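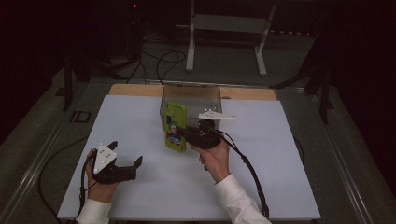
Cockpit recorders survive more often than people think, according to Oliwia Kaczmarczyk, and the harder job is getting clean sound off them afterwards. She was answering the first question of the Friday open day at Atton, where the air safety workshop let 13 of us in through the side door at 9 am.

The tour began in the recorder room. Staff went through how a damaged memory unit is opened, dried and read, and how long each step takes. One unit on the shelf had come off a Ralletov cargo flight that overran a runway in October. We were asked not to photograph its label.

Next was the hangar, where wreckage is laid out on a grid taped to the floor. The current job is a Szulc twin-engine commuter plane, with 157 pieces tagged so far. The tail section is nearly complete. The left wing is not – most of it is still in a lake.

Chae-won Heo took the afternoon talk, on metal fatigue. She passed round a cracked bracket from a test rig that had run for 3000 cycles, and explained how the marks on the break show which way the crack grew. Questions ran well over time, mostly on why interim reports say so little.

Tea was in the canteen. Parking is behind the Arkach building, and the gate closes at 5 pm.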